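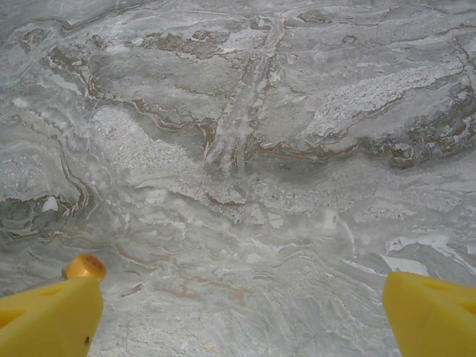
Fig. 1. Grey marble pattern, thin brown and tan veins.

Surfaces and Finishes, handout 4 (T. Khumalo)

Bring to the November session, Durnik room. Read p. 223 first, the bit on veining.

Marble patterns. Look for direction before colour. Fig. 1 runs mostly sideways, bands bend and fold, a bit like layers of silt. Rust and brown follow the edges of the grey layers. White crystaly patches between. Sketch the bands first, then veins, then stop. Most of you overdo the veins.

Pattern next to pattern. Marble is busy already. Put it against a small print and the eye needs somewhere to rest, so look for the plain strips: rails, trim, corner posts.

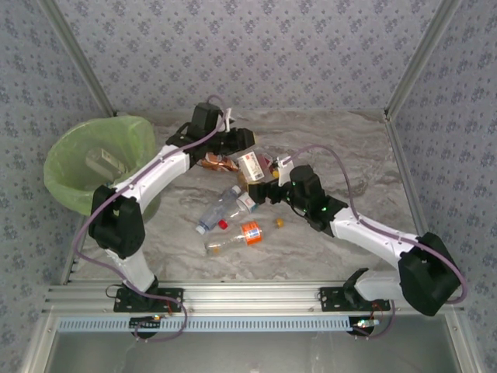

Small purple rosettes on a pale grey-lavender ground are easy enough with grey stone, both cool. The beige in the veins is the only warm note so go careful with it. Pale blue trim also fine. Silver metal neutral, ignore for the colour excercise.

Task: 20 minutes, pencil only. One marble, one wallpaper, one plain strip between. Label warm / cool.

Warstead sample book is with Lerato Botha, sheets 544 and 767 only. Hand in to Zanele before lunch, name on the back.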